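# Drivus retrofit kit: progress report, November

Prepared by Akash Rawat for Kerstin Ehlers, Stivley Fund

Kerstin, we have a van that drives! The first Drivus kit went into the test vehicle in the second week of the month, and by the end of the third it had covered 800 miles on public roads under its own electric power. I know the plan said December for this, so I'm very happy to be writing it down early.

## Where the vehicle stands

The donor is a high-roof delivery van with a tired diesel engine, the same type that Cosotport runs on its city routes. We pulled the engine, gearbox and fuel tank, and kept the original rear axle. Lukian Nazarenko redesigned the motor mount twice. His second version bolts to the factory crossmember with no welding at all, and that matters a lot to the small garages we want to reach. Fitting took two people 41 hours. Our target is still 30, and most of the gap is in the high-voltage cable routing, where we were stopping to make brackets as we went. Those brackets will be in the box next time.

Range with a half load is 129 miles in mild weather. Cold-weather numbers will come in the next report (we've asked to borrow a cold chamber for a weekend, fingers crossed). 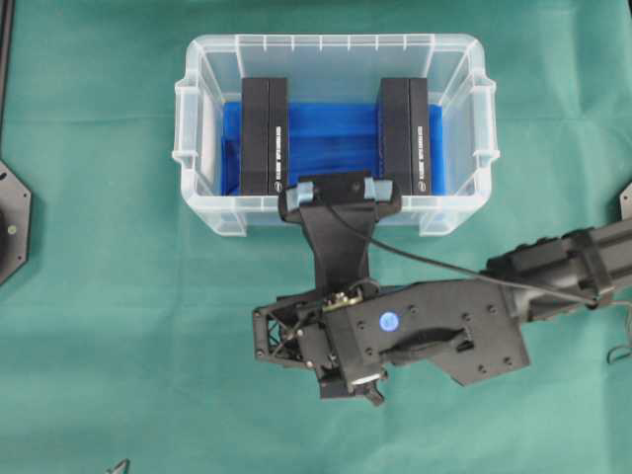
Regenerative braking took longer to get right. The first setting was so strong that the van nosed down every time the driver lifted off, and Cosotport's drivers hated it. Nadiia Zhuravel rode along for two full shifts, took notes from the passenger seat and came back with three braking levels on a dash switch. The middle one is now the default. Drivers got used to it within a morning, and one of them asked when he could have it in his own van.

## What still needs work

- The cabin heater draws more power than we planned for. Tomomi Maruyama is testing a small heat pump against the current resistive unit.
- There's a whine from the reduction gear between 35 and 40 mph. It's harmless as far as we can tell, but annoying.
- Charge port door: the hinge is weak and we've already replaced it once.

## Money

We're inside the budget overall. The battery enclosure came in $2,752 over its line after we moved to a thicker base plate, and we covered that from the tooling line. No change to the total is needed.

## Next

The second kit goes to Mamo, an independent garage with no electric experience, and they'll fit it from our written instructions while Tomomi watches and keeps her hands in her pockets. I can't wait to see where they get stuck. After that we'd like you to come and drive the first van before it goes back on Cosotport's parcel route. Any afternoon after 2 works for us, and Lukian will make sure it's charged.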